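Final Report, Group 3: Two-Arm Basket Handling in a Mock Convenience Store

Inès Maillard and Dagný Eskildsen

1. What we said we would do

Our proposal promised a robot that could carry a shopping basket along a store shelf using both arms. It also promised a comparison of three grasp strategies, a user study and, in a sentence Inès would like removed from the record, "robust real-world performance." This report covers the basket. Most of it covers the afternoon the basket won.

2. Setup

The mock store lives at the Nundwood lab, which lends it to student groups in July. Our controller, Jurčo, plans both arms together and treats the basket as a rigid bar between two hands. Drison is the safety layer under it. Drison watches joint torque and stops everything if a limit is passed. Remember Drison, as we did not.

A basket is a poor rigid bar. It flexes, it tips, and the handle moves about as it pleases. We chose to hold it by the handle and rim anyway, one hand on each side, as the side grasp kept bumping the shelf.

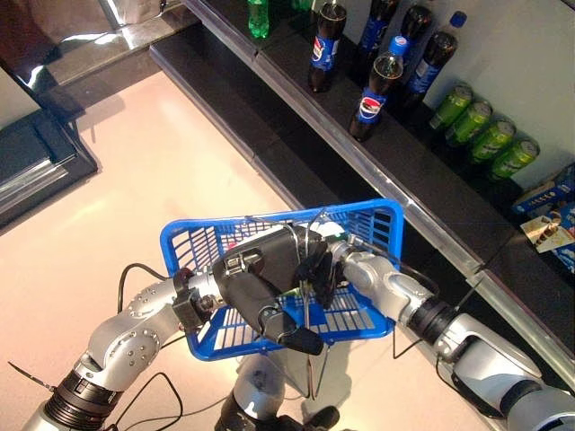
We ran 18 trials with this grasp on Thursday. The first few were boring in the way you want robots to be boring. Then, in the middle of a lift, the left arm decided it was slightly farther forward than it was, and the right arm, being cooperative, tried to help. Each arm corrected for the other. The basket began to twist, slowly at first, with a creak that Dagný described in the log as "expensive."

Drison did nothing. Dagný hit the stop button. The arms froze, still holding the basket between them like two people who have both paid for it.

3. What went wrong

There were two faults, and we would have been fine with either one alone.

The first was a stale wrist offset. We had recalibrated the left wrist that morning and saved the new values to a file that Jurčo does not read. Jurčo reads the file with nearly the same name. We won't print either name here, out of shame.

The second was the torque limit. During setup we raised it because Drison kept tripping on an empty basket. We meant to put it back to 400, in the controller's own units. The log shows it at 3385 for every trial that day. At that setting Drison was mostly decorative.
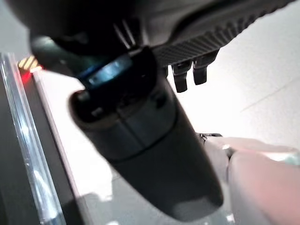
Finding the first fault took far longer than it should have. We blamed the gripper, then the cable routing, then the floor. We went through the log line by line until Dagný noticed that the left wrist error was the same size in every trial, which a slipping gripper would be unlikely to manage. After that it was a short walk to the wrong file.

4. Changes

There is now one calibration file. Jurčo prints its timestamp at startup and refuses to move if it is older than the last calibration. The torque limit resets to 400 on every launch, and raising it requires typing a reason. Inès's first reason was "because." The field now has a minimum length.

We also added a check on the distance between the hands. If it drifts during a lift, both arms hold still and wait for a person.

5. Results after the fix

We repeated the 18 trials. Drison stopped the robot twice, both times for good cause, and the new distance check caught one more drift before the basket twisted. The rest finished. The user study has been moved to future work, along with the other two grasp strategies.

The Fletdale group has the mock store next. We have left them the code, the log and a note about the torque limit, taped next to the stop button.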